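Filed under: Music / Opinion / Live & Local

Stop making the support act play for nothing

Third time this year. Good band, decent room, 80 people in, bar three deep. And the opening act went home with two drinks tokens and a handshake. I'm tired of it.

I'll name the night because everyone there was lovely about it, which is part of the problem. Qianru Shao, solo, opening for Brulmont at the Pikwood in July. Half an hour of piano pieces, all her own, one of them the best new thing I heard all summer. She'd hired a van for the keyboard. She'd paid for parking. The ticket was 10 pounds on the door and none of it reached her.

Ask a promoter and you get the same word. Exposure. Exposure to who? Most of the room turns up at nine. The ones who are early are her mates, and they paid to get in.

Wayne Hollis books the Pikwood and I did ask him. He was fair about it, more than he had to be. Sound engineer, door staff, the hire, the posters. He says on a slow night he loses 200 and on a good one he makes it back. I believe him. But the engineer gets paid on the slow night. The printer gets paid. Only one person on the bill is asked to treat it as a hobby, and its the one with the instrument.

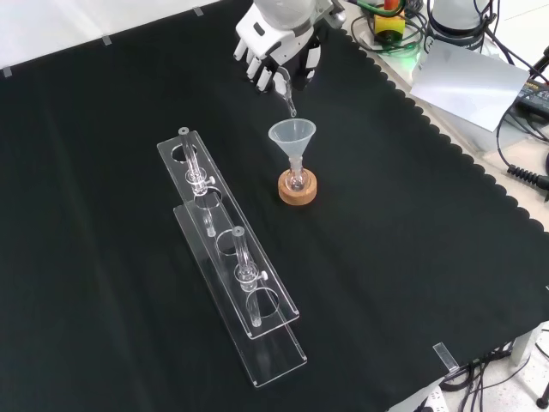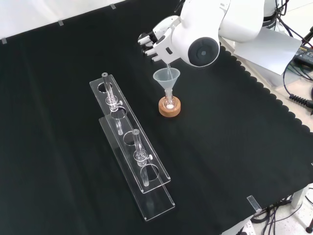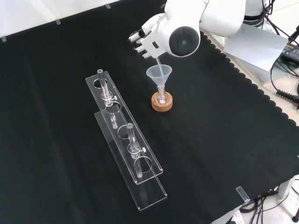

So what should a support act get on a small night?

A flat fee, agreed in writing before the posters go up, and paid whether the room fills or not. Fifty quid would do for a start. Travel on top if they're coming from out of town.

It can be done. Sheila Hartley has run her folk night on those terms for years, in a room smaller than Wayne's, with a worse PA and a carpet I won't describe. Tickets cost a bit more. People grumbled for a month and then they stopped. She gets better openers too -- players write to her, she doesn't have to go looking.

And the headliners could help. Ibrahim Balogun puts the support fee in his own contract now. If it isn't paid he doesn't play. He told me he lost one booking over it and has never missed it. More of the bigger names should be doing this, and I don't mean arena acts, I mean anyone who can sell 300 tickets.

I know the other side. I did the free sets myself, Mahasneh, a duo, terrible name, worse harmonies. We thought it was how you got on. We got a lot of cold chips and one review that spelt us wrong. Tracey, my other half of the duo, sold her guitar to fix her car. She was the talented one. She hasn't played since and I still think about that more than I'd like to.

Small venues are struggling, yes. Nobody sane wants them shut. But put the fee in the budget next to the printer and the PA and see what the ticket has to be. Then charge it. I'd pay it, and I'd turn up at half seven to definately get my money's worth.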